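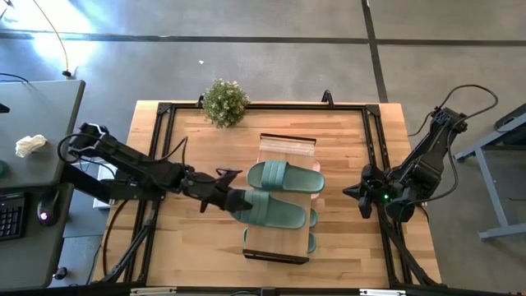
Stovness Residents' Association
Minutes of the general meeting, August 2019
Held in the clubhouse, Bunbridge Road entrance

1. Minutes of the last meeting
Approved with one correction: the Ollivport bus leaves from the north stop.

2. Accounts
Balance at the end of last month was $3,310. The insurance bill of $337 has been paid and is already taken off that figure. Dues are still owed by 12 households. Reminders will go out with the newsletter.

3. Shared driveway
Kalogeropoulos Paving looked at the cracks by the lower gate and sent a written quote. Members felt the price was fair but wanted the drain included. The secretary will ask for a revised quote. Parking on the grass is allowed until the work is finished, except next to the hydrant.

4. Clubhouse furniture and floor
The light wooden tabletop was discussed. One member asked for it to be sanded and oiled. Others thought it could wait until the floor is done, as both are wood and the same finish might suit. Left until next spring. Felt pads to be bought for the chairs in the meantime.

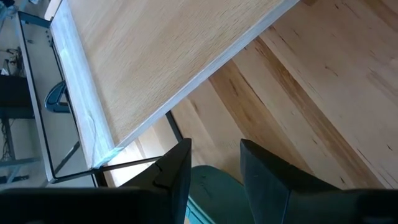
5. Trash and recycling
Pickup has moved to the early morning. Bins should be out the night before with lids shut. Complaints about raccoons behind the mail shed were noted. A bin with a locking lid will be tried there for 3 months.

6. Trees
The maple near the playground has a dead limb over the path. Agreed to have it taken down before school starts. The request to remove the whole tree was voted down.

7. Other business
The gate code will change at the end of the month. Members without email will get the new one by mail.
A request for a second bench by the pond was put off for lack of time.

Meeting closed at 8:40 p.m.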